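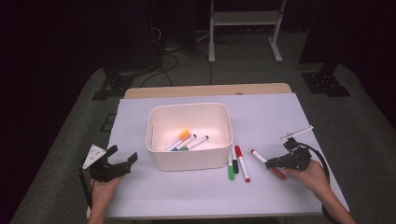 Markers and their white bin, with four of them inside.

Marker Care and Storage: Your Questions
Put together by Chiamaka Osagie for the Greltside art room

Do the markers have to go back in the bin every time?
Yes, please, even if you only popped in to letter one birthday card. We started the year with 112 markers and I would dearly love to see most of them again in May! A marker left on the table has a way of rolling off under the radiator, and then it's gone until we next move the furniture.

Should they lie flat or stand up?
Flat is best for ours. Standing a marker up for a minute while you make room is perfectly fine – just don't leave it on its end over the weekend, as the ink settles and you get a pale, scratchy line.

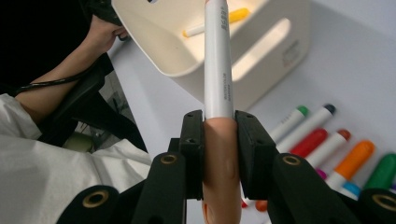

Do I need to sort them by color?
No, mixed is fine. Chantal Sutherland likes hers in rainbow order and you're welcome to do the same, but all I ask is that every cap is pushed on until it clicks.

What if one has dried out?
Leave it in the Obi tray by the sink and I'll test it on scrap paper. If it can't be saved, there are 40 spares in the cupboard, so do help yourself to another.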